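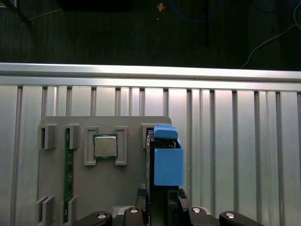 Magbanua Neighborhood Computer Club: Minutes, 15th September

Josée Kennedy opened the meeting at 7 and thanked everyone for such a lively turnout. The July minutes were approved.

1. Library sale
What a result! The book and parts sale brought in $2,651, well past our goal of $2,000. After the hall fee and printing we keep $1,453, all of it for the fall classes.

2. Fall classes
Eleven people have signed up for the beginner evenings at Wikeveck Hall. Josée will ask for the bigger room (the one with the good heating).

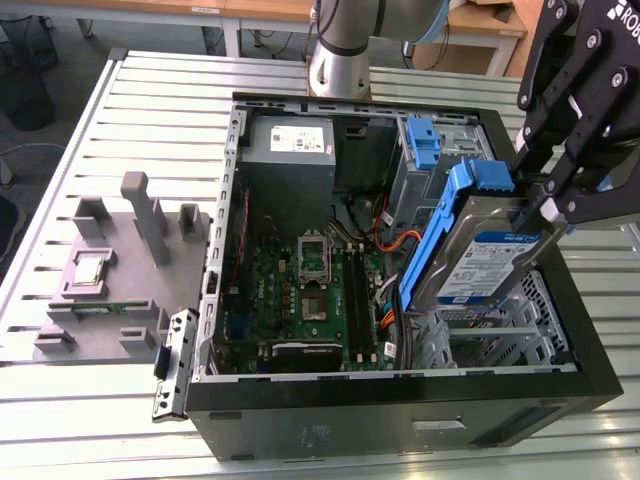

Desktop tower with the side panel off.

3. Newsletter
The first issue on the new layout looks wonderful. Articles for the next one go to Josée by Friday.
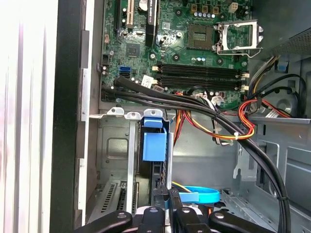
4. Trip to Cledora
The bus is booked and members are really looking forward to the old telephone exchange. Bring lunch, the cafe is closed. Josée would also like a short quiz for the ride, and her first question is already written: which of the slots on a green motherboard is the cream one? (PCI, and three people shouted it out at once.)

Next meeting: same room, Gomeck Street.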